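How to reheat a small pastry so the layers stay crisp

Posted 28 Dec 2017 in Baking basics

A layered pastry is at its best on the day it is baked. By the next morning the top has gone soft and the inside feels a bit leathery. Most of that can be put right in the oven, and it takes less time than making a pot of tea. This method works for small plain or buttery pastries, sliced loaf buns and most things of that sort. It is no good for anything filled with fresh cream or custard.

What you need

One or two day-old pastries
A baking tray
A sheet of baking paper
A wire rack
A plate for serving

Before you start

Take the pastry out of its bag or tin and leave it on the worktop while the oven warms up. If it has been in the fridge, give it 24 minutes or so to lose the chill. Frozen ones should be thawed fully first — the middle stays cold otherwise and the top burns while you wait for it.

Heating

1. Set the oven to 160°C, or 140°C with the fan on.
2. Line the tray and put the pastry in the middle, top side up. Don't cover it with foil unless the top is already very dark.
3. Heat for five minutes. Press the side gently with a spoon. If it still feels soft, give it another two minutes and check again.
4. Move it to the wire rack for three minutes. The layers firm up as the steam leaves, so don't skip this part.

I don't use the microwave for pastry. It warms it quickly enough but the layers go limp, and after a few minutes they turn tough.

Serving 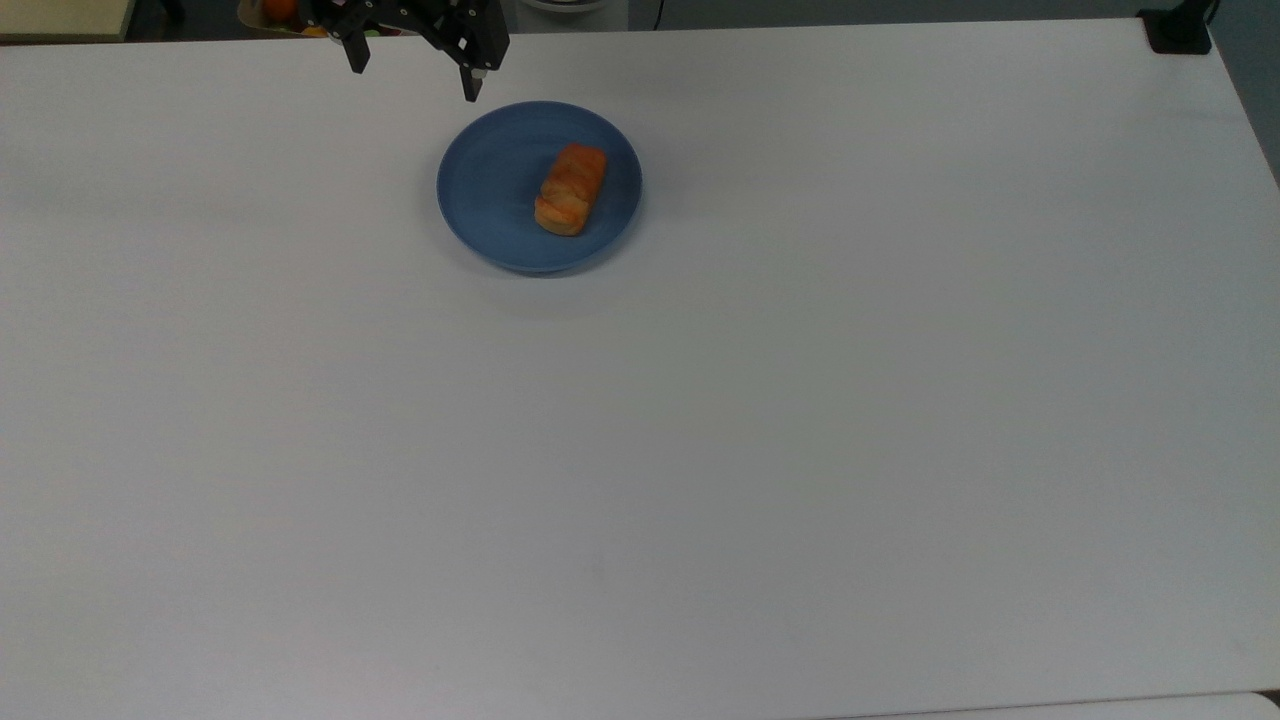

Use a plate with a bit of a rim, as flaky pastry sheds when you cut it. Let the plate stay at room temperature. A hot plate makes the underside sweat and a very cold one cools it too fast. I bought mine from Nunemine in September and they are a good size for one person, with space left for a spoonful of jam.

If you want to cut the pastry, use a serrated knife and go across the layers with short strokes. Pressing down flattens them.

Storing what is left

Keep spare pastries in a paper bag inside a loosely closed tin, for two days at most. After that, freeze them. Wrap each one separately and write the date on it. Reheat only once — a second go in the oven dries them right out, and by then they are better broken up for a bread pudding.

Next: Lining a loaf tin without creases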